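Tultov pauses two-arm tray trials after grip fault

Apr 12, 2021

Tultov has halted unattended runs of its two-arm tray handling cell at Ildale after the left hand released its load without a command. The fault was logged at cycle 1257 of a test planned to run longer. No one was hurt.

According to the company, the finger controller lost its position signal for 165 milliseconds and restarted with the grip force set to zero. The arm kept moving — the stop circuit watches the arm joints but not the fingers. Attended runs with drink cans in a metal tray continue at reduced speed.
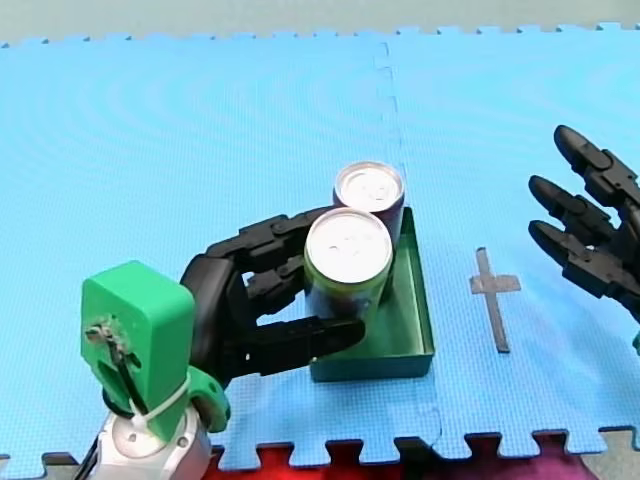 Thongsuk, which supplies the controller boards, disputes part of that account and says a restart should hold the last force value unless the setting was changed on site. It has asked for the full log.

Tultov will add a finger signal check to the stop circuit, with a limit of 200 milliseconds for any response. Unattended work resumes after 1000 cycles without a fault.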